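Comparing fingers at the sink

Lenuța Bucur has tested end effectors at Devent for four years, and since June she has been comparing two sets of fingers on the same arm. One set is flat and padded. The other, from Wulero, is tapered and has triangular cutouts.

"The padded set holds better on paper," she says. "Then you ask it to work beside a tap and it has nowhere to go."

Each set gets 300 attempts at picking up fruit and moving it across a kitchen worktop. The wrist camera stays at the same angle throughout – moving it would mean training the controller again.

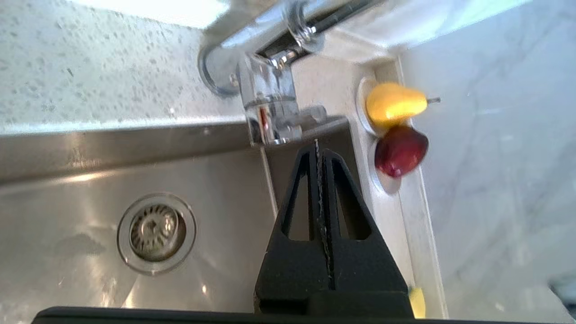

Reflections and the wrist view

Chrome and brushed steel give the camera trouble. Bucur logs every run in which a highlight is taken for an edge, and keeps those apart from slips.

"A slip is the finger's fault. A bad edge is mine," she says. She has tried a shorter exposure, which helped with the basin and made dark fruit harder to segment. Her colleague Relu Barbu wants a second camera on the base. She would like 30 more runs first.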